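Sandeck Hand Teaching Kit – Set-up Guide
Section 4: Recording a task by hand

Revised 8 Jul 2026

Read Section 3 (Charging and pairing) first. The steps below assume that the hand gripper is paired with the Fitlow recorder and that the status light is steady green.

4.1 What you need

Hand gripper with both finger pads fitted
Fitlow recorder with at least 39 GB free
Calibration card from the lid of the case
A table with a plain, matt top
The parts for the task

Clear everything else off the table. A patterned cloth or a glossy top makes tracking less reliable, and strong sunlight has the same effect. Draw the blinds if you can.

4.2 Checking the fingers

1. Switch the gripper off at the handle.
2. Look at both pads from above. The contact faces should be parallel and the tips level with each other.
3. Press each pad sideways with your thumb. If it moves, tighten its screw with the small key. Stop as soon as it feels firm.
4. Squeeze the trigger fully and let go. The fingers must open again without sticking.
5. Wipe the camera window with the dry cloth supplied.

Caution: Keep your other hand away from the pads while squeezing the trigger. The fingers close with enough force to pinch.

Caution: Do not use thread lock on the finger screws. It can spread into the pad mounting and crack it.

4.3 Calibrating

1. Lay the calibration card flat in the middle of the table, printed side up.
2. Switch the gripper on and hold it above the card with the fingers open.
3. Press CAL on the recorder. Move the gripper slowly in a wide circle until you hear two beeps.
4. Squeeze the trigger fully once, then let go. The recorder stores the open and closed positions.
5. Take the card away.

Calibrate again whenever you change the pads, move to another table or drop the gripper. A recording made with the wrong finger positions cannot be corrected later.

4.4 Recording a cable task

Cable tasks take more practice than picking up solid parts. A cable springs back and rarely lies the same way twice, so the robot needs to be shown many starting shapes.

1. Lay the cable on the table. Bends and loops are fine, but leave out knots.
2. Hold the gripper over the table with the fingers open and the cable in the camera's view.
3. Press REC. Wait for one beep before you move.
4. Bring the fingers down with one pad on each side of the cable. Approach at the speed you want the robot to use.
5. Close the fingers, pause briefly, then lift or drag the cable to where it should go.
6. Open the fingers fully and draw back before pressing REC again to stop.

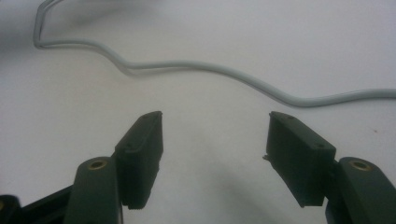
Change the shape of the cable between recordings and start from a different side of the table now and then. Ten recordings are enough to check that the set-up works. For a task that will run unattended we suggest 190 or more. The recorder holds 2,000 before the oldest must be moved to a computer.

Note: If you miss the cable, carry on and try again within the same recording. Recoveries of this kind are useful to the robot. Delete the recording only if you dropped the gripper or the recorder showed a tracking warning – press DEL twice to do so.

4.5 If tracking is lost

The recorder gives a long low tone and the status light turns amber.

1. Stop moving and hold the gripper still over the table.
2. If the light goes back to green, delete the recording and start again.
3. If it stays amber, repeat the calibration in 4.3.

Frequent loss of tracking usually means the room is too dim or the gripper is being turned too fast.

To copy recordings to the robot controller, go to Section 5.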